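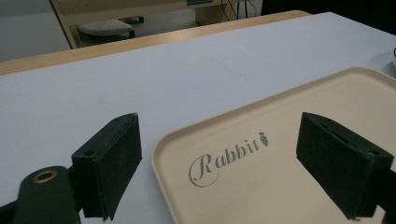

Tray on the white bench.

Notebook, Nenddale workshop, July. Lime mortar cubes, Postlow garden wall.

Start 8:40. Third set of trial mixes for the repointing. Sand is the sharp river sand from Carrasco, dried overnight and passed through the coarse sieve before batching. Perihan Ateş weighed out, I mixed. Lime is the NHL 3.5 from the opened bag, retied after each use. It should be finished this month or thrown out.

Mix C: one part lime to 2.5 parts sand by volume. Converted to mass for repeatability: 491 g lime to the batch, sand per the sheet on the clipboard. Water added in small pours until the mortar held on an upturned trowel. Total water 300 mL, less than Mix B needed. The sand in B was probably drier than the sheet says. Rest 20 minutes, remix without adding water, then fill molds in two lifts, tamping each lift.

Mold 4 leaks at the hinge side. Sealed with petroleum jelly for now. Needs a new gasket before the next set.

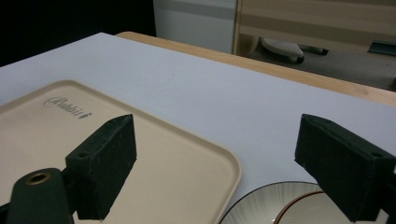
Curing is the part I do not trust. Set A went under damp burlap and dried out at the corners over the weekend, and two cubes had hairline shrinkage cracks when demolded. For C we go to the covered box with wet sponges, lid taped, hygrometer inside. Demold at 5 days, then back in the box until the 28-day crush. Hakim Halim wants a 7-day number as well, which costs us one cube from the set. Agreed, provided he labels it himself.

Set A results, 28 days: low, and scattered enough that the mean says little. Blaming the curing first and the tamping second. Do not send these to the client.

Color: dried pats of A and B compared with the old joint sample (bag 3511) by the north window. A is too yellow. B is close. Sobia Paracha suggests replacing a fifth of the sand with the crushed limestone from Nirkimar, which would also coarsen the texture. Worth one small batch before changing the main mix.
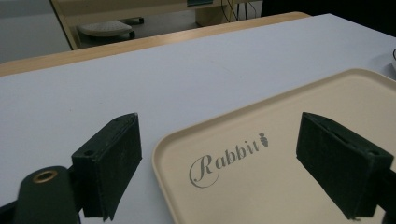 Sieve check on the limestone still to do. If there is too much dust in it the water demand will climb and we are back to cracking. Waqas Bukhari has the fine sieves and returns them after lunch.

To do:
Gasket for mold 4.
Recheck balance against the check weight, drifting since it was moved.
Ask Elsie Mellor which face of the wall gets pointed first. The south face will need shading and misting, and I want that in the method statement.
Order burlap.

12:15, box closed, hygrometer at 93 percent and still climbing.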